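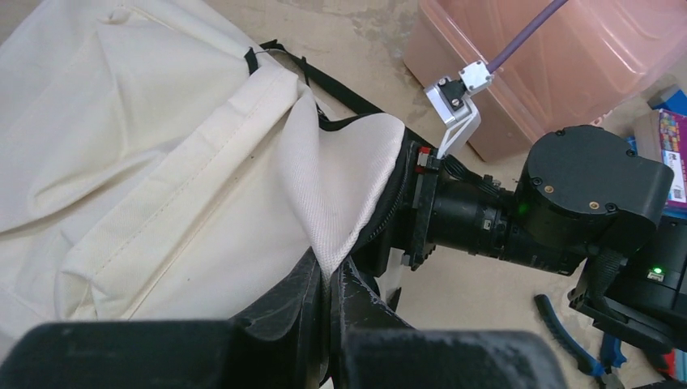
Ticket 74: Kistside live album skips between songs

Status: Solved
Opened: December 24, 2020

Problem
The new Kistside live record is fantastic, but my Jesten player drops a tiny silence between tracks. The banjo intro on track 4 starts while the crowd is still roaring, so the gap kills it!

Tried so far
– Restarted the player. Same gap.
– Turned crossfade off. Gap got shorter, still there.
– Played the files on my laptop. No gap at all, just lovely fiddle straight through.

Reply from support
Great pick, we love that record too! Your files are MP3s, and the player pads the end of each one. Please download the FLAC set from your Erkik account, delete the old copies and rescan the library. Then go to Settings > Playback and switch on Gapless.

Update
Rescan took 27 minutes and it works – the whole second set runs together now, all the way to the encore. I've played it 3 times already. Thank you so much!!

Closed by customer.

Related tickets
Nwachukwu box set shows wrong track order
Volume jumps between live and studio albums
Cover art missing after rescan

Contact support | © 2020 Jesten | Back to top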